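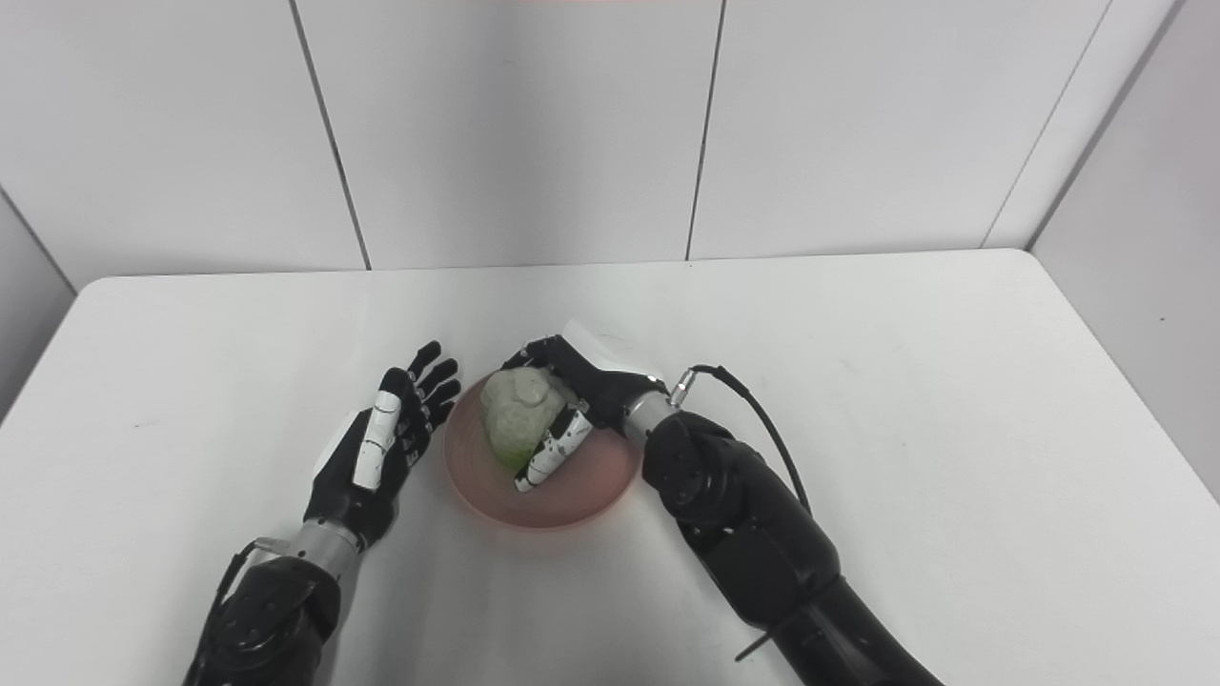

Unit 4: Farm recovery after flood

In this unit we look at the Girbridge valley, where the river covered the lower fields in June. The survey included 68 households. Most of them grow vegetables and keep a few goats.

Key terms
Coping: what a family does in the first weeks, for example selling an animal.
Recovery: the return to the former level of harvest.
Adaptation: a lasting change in how the land is used.

Please do not mix the second and the third term. In the exam scripts this is the most common mistake. 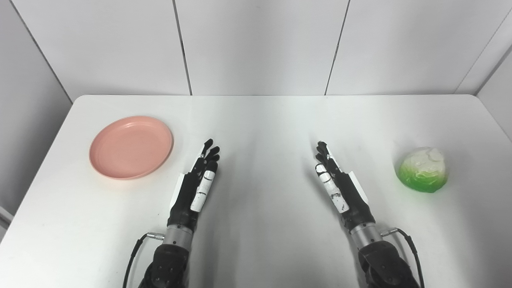 Farms with mixed crops lost less income than farms with only one crop. However, they needed more labour for replanting, and 15 households had to leave some land without any crop. Soil type also played a role, which we will treat in Unit 5.

Reading before the seminar: the Clekon field report, chapter 2. Bring one question in writing.

Comments

Is the Clekon report in the library or only online?

Both. The printed copy is for reading room use.

Thank you for the terms, my old notes had coping and adaptation as the same thing.

We use cookies to remember your settings. Accept / Manage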